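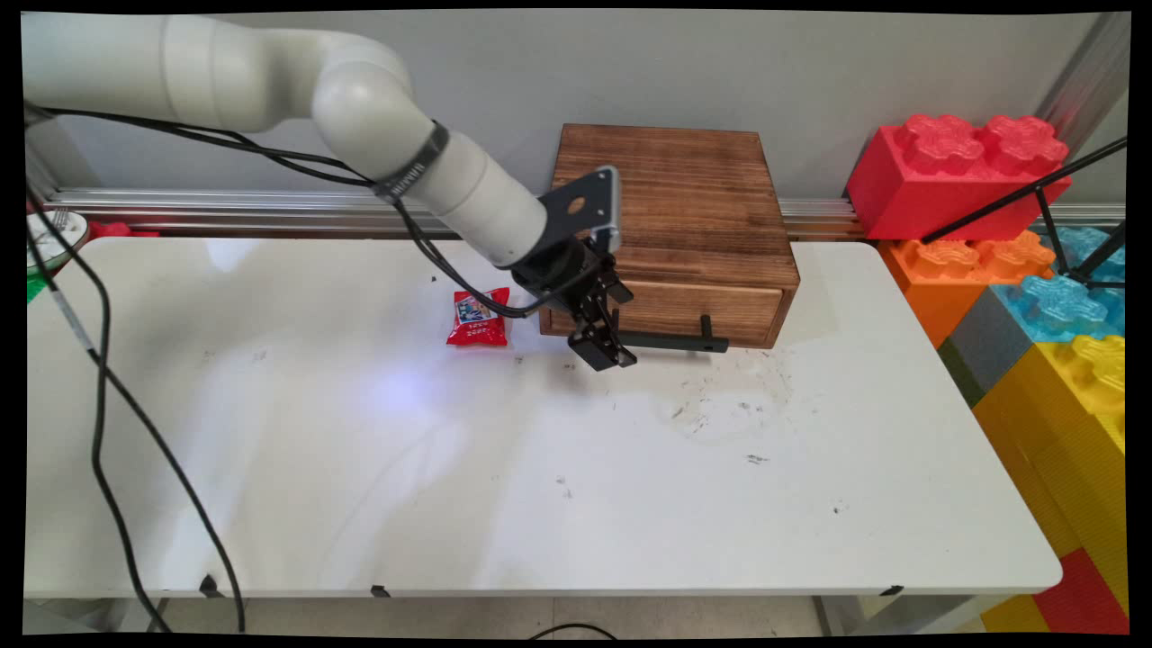 4.3 Entretien des surfaces en bois teinté

Cette section concerne les petits meubles et coffrets à tiroir de la série Korkanmont, finition teintée. Pour les modèles laqués, voir la section 4.4.

Matériel nécessaire
-- chiffon de coton non pelucheux
-- savon neutre
-- huile d'entretien Říha, flacon de 200 ml
-- papier abrasif à grain fin (retouches uniquement)

1. Retirer le tiroir et le vider. Dépoussiérer les glissières au pinceau sec.
2. Diluer une dose de savon dans 2 litres d'eau tiède. Essorer soigneusement le chiffon avant usage.
3. Essuyer le panneau supérieur dans le sens du fil, puis les côtés et la façade.
4. Laisser sécher à l'air libre, tiroir sorti, jusqu'au lendemain.
5. Appliquer l'huile en couche mince. Essuyer l'excédent au bout d'un quart d'heure.
6. Remettre le tiroir en place -- sans forcer -- et contrôler la course.

ATTENTION : ne pas utiliser d'alcool, d'acétone ni d'éponge abrasive. La teinte n'est pas couverte par la garantie en cas d'emploi de solvants.

ATTENTION : les chiffons imbibés d'huile peuvent s'enflammer spontanément. Les faire sécher à plat, à l'extérieur, avant de les jeter.

Remarque : un tiroir qui frotte par temps humide ne doit pas être raboté. Passer de la paraffine sur les glissières et attendre le retour à une hygrométrie inférieure à 50 %.

Les glissières de rechange se commandent auprès du dépôt de Dristport, à l'attention de Fouad Nasrallah. Indiquer la référence gravée sous le fond du tiroir.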